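Table-clearing trial puts household robots at four minutes a setting

Home robotics

August 2026

A machine that can be trusted to clear a small table without supervision is still some way off, according to results released this month by Dretier, a robotics firm based in Kundby. Its latest software, called Giltisix, completed 242 of 1000 attempts at a short tidying task with no help from an operator. The remainder needed at least one intervention or were abandoned.

The task was deliberately modest. A cup had to be picked up from a round table, moved to a marked position and set down upright. A vase had to be left where it stood. The arm was given 4 minutes per attempt, and the clock ran from the first movement to the point at which the gripper was clear of the cup.

Dretier counted an attempt as complete only if both objects finished upright and nothing else on the table had been shifted by more than the width of a finger. Earlier trials, held in February, used a looser rule under which a cup could be nudged or dragged into place. The firm says the two sets of results should not be compared directly, and has not published the February figures.
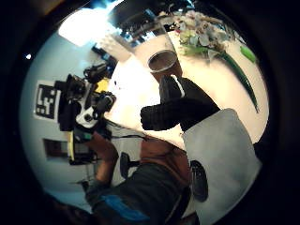
Reaching for a cup is a harder problem than it sounds. A person closes the hand until the cup feels secure and adjusts without thinking if it begins to slip. Most grippers of the kind sold for domestic research have two flat fingers and limited sense of pressure, so the software has to judge from camera images alone where the rim is, how far away it is and how wide to open. An error of a few millimetres is enough to tip a light cup over.

According to the report, the largest single group of failures occurred in the last part of the approach. The arm would arrive at the correct side of the table and pause, then close its fingers slightly above or in front of the cup. On a second try it often repeated the same mistake. Giltisix has no means at present of recognising that a grasp has missed other than by checking the gap between its fingers, and a thin rim can be confused with no object at all.

Transparent and glossy items were left out of the trial. So were saucers, cutlery and anything containing liquid. The firm describes these as planned extensions and gives no date for them.

The second group of failures involved the vase. It was never meant to be touched, but the arm's planned path sometimes passed too close to it, particularly when the cup had been placed on the far side. Flowers made matters worse. Stems and leaves extend well beyond the base of a vase, bend when brushed, and are poorly represented in the simple solid shapes the planner uses to avoid collisions. In several attempts the arm kept clear of the vase itself and caught a leaf -- enough, under the rules, for the attempt to be marked as a failure if the vase moved.

Lighting also had an effect. Pale tables under bright ceiling lights gave the software little to work with at the table edge, and it misjudged the height of the surface more often than it did on dark or patterned tops. The report recommends a matt cloth as a short-term measure. It concedes that householders are unlikely to accept a machine that requires them to change their furniture.

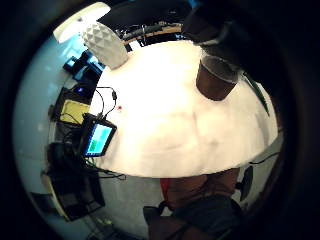 Speed is the other obstacle. Successful attempts took around 2 minutes on average, for a single cup. The report does not give a human comparison, though most people would expect to finish the same job in a few seconds. At the recorded pace a table laid for a family would take the better part of an hour to clear, before any washing up.

Gautam, a catering equipment supplier which paid for part of the trial, had hoped to use the results in planning a table-clearing service for canteens and small cafes. It now says it will limit its interest to back-of-house work, where crockery arrives in racks and can be presented to a machine in the same position each time. Fixed-position handling of that sort is well established and does not need the kind of judgement that Giltisix is intended to supply.

Shop-floor chores fall somewhere between the two. Restocking a shelf involves fewer loose or flexible items than a dining table, but the aisles are narrower and members of the public walk through them. Dretier says it has carried out no tests in an open shop and does not intend to until the rate of unaided completion on the table task is much higher. It has not said what rate it would regard as sufficient.

The firm does point to one encouraging result. Once the cup had been gripped correctly, it was rarely dropped, and placement at the marked position was accurate in nearly all cases. This suggests that the weak point is perception at close range, and that carrying and release are mostly solved for objects of this size and weight. A revised approach, in which the arm stops short of the cup and takes a second look before closing its fingers, is being prepared. It will add to the time taken for each attempt.

Further work will cover tables with more objects on them, including small electronic devices and their cables. Cables are a known difficulty, as they lie flat, look like shadows or creases in the surface, and can pull other things along when snagged. The report lists them as out of scope for the current version.

The next round of trials will be held in Kundby under the same scoring rules, and Dretier says the results will be published in full, including attempts abandoned by the operator. The time limit will stay at 4 minutes.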